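Presel Family Frame – shared photo and message screen for the home

Home / Families and screens / Shared frames / Presel Family Frame

The Presel is a small screen that sits on a shelf or a kitchen worktop and shows whatever the family sends it. Photos, short notes, voice messages of up to 2 minutes, drawings, school timetables, the lot. There's no feed to scroll and there are no adverts, and strangers can't find it, since it has no public profile at all. You invite people one by one, and only those people can post.

We've had one at home since June and I've become a bit of a bore about it. My mother won't go near social media (she tried for a fortnight and came away cross), but she sends the children a picture of her tomatoes every morning and they shout the answer back before school. It's lovely!

Who it suits

Families spread over more than one house, mostly. Grandparents, separated parents who share a calendar, an older brother or sister away studying. It also works well for children who are too young for their own phone but old enough to want to talk to people – ours started at six and needed showing once.

It's less good if you want video calls. The Presel has no camera, and pictures come from the phones of the people you've invited or from a memory card. If calls matter most to you, look at the Plirkton instead, which we also stock and which has a proper camera with a sliding cover.

Setting it up

Plug it in, choose your wi-fi network, type the password and wait for the six-figure code. Put that code into the app on one grown-up's phone and that phone becomes the organiser. The organiser adds everyone else, and can take them off again too. Allow a quarter of an hour, longer if your password is as silly as mine.

For a relative who'd find all that a nuisance, set it up at your own house first and then add their wi-fi as a second network. It remembers both and joins whichever it finds.

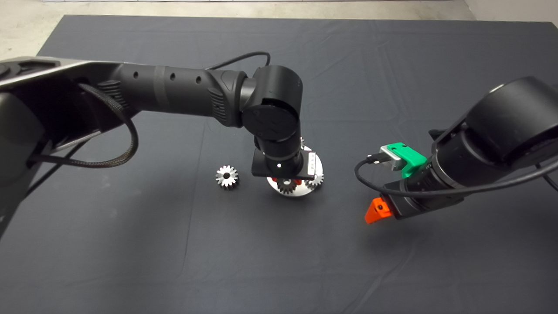

Once it's running you can more or less forget the app. New pictures turn up on their own, newest first, and the frame dims itself in the evening at whatever time you choose. I have ours going quiet at eight, though the children have worked out that Grandad's messages still come through (you can mark one person as always allowed, and they marked him).

Controls for parents

The organiser can switch on approval, so that anything sent to the frame waits for a yes before it shows. You can set this for each person, which is handy when an uncle has a certain sense of humour. Children can reply by voice or by drawing on the screen with a finger, and their replies go only to the people on the list.

Messages can be deleted from the frame by anyone standing at it. Some parents won't like that, so there's a lock in the settings, under Home Rules. It's off when the frame arrives. I'd turn it on if you have a toddler.

In the box

Presel frame
Folding stand and wall bracket
Mains lead, 2 metres
Printed guide in large type
Sheet of 6 name stickers

Details

Storage: almost 600 photos on the frame itself, more with a memory card
People: up to 6 invited senders for each frame
Colours: oat, slate, moss
Needs: home wi-fi and one phone or tablet for the organiser
Monthly charge: none
Price: £141, delivery included

What customers say

"Bought for my parents, who live a long flight away. My father leaves me a voice message while he has his breakfast and I get it at bedtime. The large type guide was the bit he liked best." – Vichien Kaewmanee

"Very easy, though I wish it held more people. We're a big family and had to argue over who got a place. In the end my cousins share one phone. Would still buy again." – Kha Trương

We've passed that second point on to the makers and they tell us a larger list is planned. No date for it yet, so please don't buy on the strength of it.

Goes well with

Thammasiri soft case – padded, for taking the frame between two homes
Brarnel memory card – fits the slot on the back, holds years of holidays
Plirkton call screen – for families who want to see each other as they chat

Stock and returns

Oat and moss are ready to send. Slate is on order. You can return a frame within a month if it doesn't suit, but do clear your photos off it first – Settings, then Start Again, then hold the button down until the screen goes white.

Page updated April 21, 2026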